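Auflauf für viele: Gespräch aus der Großküche

Mar 3, 2024

Zwanzig Minuten hat sie, mehr nicht. Dann muss der zweite Schwung in den Ofen. Seit Jahren kocht sie in der Kantine von Brititz, früher Hotel, davor Lehre in einem Gasthof, den es nicht mehr gibt. Ihren Namen will sie hier nicht lesen. "Schreiben Sie einfach: die Köchin. Reicht doch."

Thema sollte der Kartoffel-Lauch-Auflauf sein. Der, nach dem alle fragen. 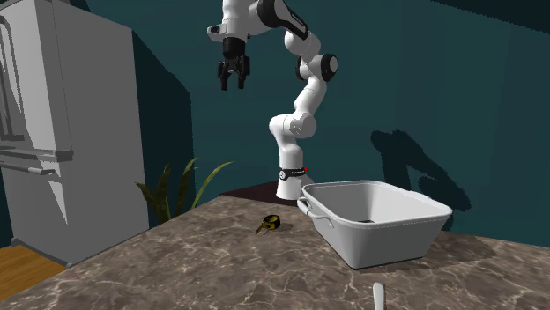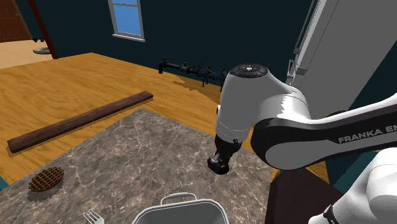
Also, der Auflauf. 164 Portionen an einem normalen Mittag, und weg ist er immer. Warum? Sie zuckt die Schultern. "Fett. Salz. Zeit. Mehr weiß ich auch nicht." Dann kommt doch noch einiges.

Erstens die Kartoffeln. Festkochend, da lässt sie nicht mit sich reden. "Mehlige zerfallen mir auf halber Strecke, dann hab ich Brei mit Deckel." Roh in Scheiben, drei Millimeter, nicht waschen. Die Stärke soll dranbleiben, die bindet die Sahne. Viele Rezepte sagen vorkochen. Macht sie nie. Hat sie mal gemacht, im Hotel, weil der Küchenchef es so wollte. "War auch essbar."

Der Lauch dagegen wird vorgegart. In Butter, kleine Hitze, Deckel drauf, bis er zusammenfällt. Farbe darf er keine nehmen. Wer ungeduldig ist, dreht hoch, und dann schmeckt das Ganze bitter. Zucker dazu? "Um Gottes willen." Eine Prise Muskat, die schon. Und Senf, ein Löffel mittelscharfer pro Form, in die Sahne gerührt. Den schmeckt man nicht raus, aber wenn er fehlt, merkt sie es sofort.

Zu Hause macht sie die kleine Variante, für vier bis sechs Leute. Die Mengen diktiert sie schnell runter, ich schreibe mit:

1000 g Kartoffeln, festkochend
3 Stangen Lauch, das Weiße und das Hellgrüne
400 ml Sahne
150 ml Milch
1 EL mittelscharfer Senf
150 g Bergkäse, grob gerieben
40 g Butter
Salz, Pfeffer, Muskat
1 Knoblauchzehe für die Form

Form mit der Knoblauchzehe ausreiben, buttern. Kartoffeln und Lauch abwechselnd schichten, oben müssen Kartoffeln liegen. Jede Lage salzen, "nicht erst zum Schluss, das zieht nie durch". Sahne, Milch und Senf verrühren, aufkochen, heiß drübergießen. Ofen auf 180 Grad Ober- und Unterhitze, 50 Minuten mit Folie. Dann Folie runter, Käse drauf, nochmal 20 Minuten. Messerprobe in der Mitte, nicht am Rand. Am Rand ist er immer zuerst fertig.

Danach stehen lassen. Eine Viertelstunde mindestens. "Da diskutieren bei mir daheim alle. Hunger, Hunger. Aber frisch aus dem Ofen läuft er auseinander, das ist dann Suppe."

Zum Käse hat sie eine Meinung. Fertig geriebenen nimmt sie nicht, der schmilzt ihr nicht schön. In der Kantine kommt er am Stück, ein Kollege reibt ihn morgens mit der Maschine. Bergkäse ist ihr der liebste, Gouda geht, Mozzarella findet sie hier falsch. Zu mild und zieht Fäden, die kein Mensch braucht. Parmesan nur untergemischt, ein bischen.

Ich frage nach Resten. Gibt es die? Selten in der Kantine, zu Hause schon. Am nächsten Tag in Stücke schneiden, kalt, und in der Pfanne von beiden Seiten braten. Dazu Feldsalat mit ordentlich Essig. Das isst sie lieber als den frischen, sagt sie, und schaut dabei zur Uhr. Noch acht Minuten.

Schnell zum Einfrieren: lässt sie bleiben. Die Kartoffeln werden ihr grieselig. Wer unbedingt vorbereiten will, kann am Vorabend den Lauch dünsten und den Käse reiben. Kartoffeln erst am Tag selbst schneiden, sonst werden sie grau. In Wasser legen hilft gegen das Grau, spült aber die Stärke weg, siehe oben.

Und ohne Sahne? Wird oft verlangt, gerade im Dezember, wenn vorher alle Gans hatten. Sie nimmt dann Gemüsebrühe und Milch halb und halb, mit einem Löffel Stärke angerührt. "Geht. Ist halt was anderes." Eine vegane Version steht auch auf dem Plan, mit Haferdrink und Hefeflocken obendrauf, die hat sie von einer Kollegin aus der Herrera-Küche übernommen. 39 Portionen davon gehen an so einem Tag raus. Anfangs war sie skeptisch, inzwischen isst sie selber mal eine.

Was gern schiefgeht, will ich noch wissen. Zu dicke Scheiben, sagt sie, mit Abstand. Dann zu volle Formen: Zwei Finger Rand frei lassen, sonst kocht die Sahne über und brennt am Ofenboden fest. Zu wenig Salz auch, Kartoffeln schlucken viel. Und Umluft mag sie bei dem Gericht nicht, die trocknet oben aus, bevor unten was passiert. Wer nur Umluft hat: 160 Grad und die Folie länger drauflassen.

Gehobelt wird bei ihr übrigens mit Fingerschutz. Sie hält den Daumen hoch, alte Narbe, Lehrzeit. "Einmal reicht."

Letzte Frage, was dazu passt. Grüner Salat, Rote Bete aus dem Glas, für die Fleischesser eine grobe Bratwurst. Wein? Kennt sie sich nicht aus, sie trinkt Apfelschorle. Dann piept hinten ein Timer, sie steht schon halb. Der Schnittlauch, ruft sie noch, der kommt erst auf den Teller, nicht in den Offen. Bitte unbedingt reinschreiben.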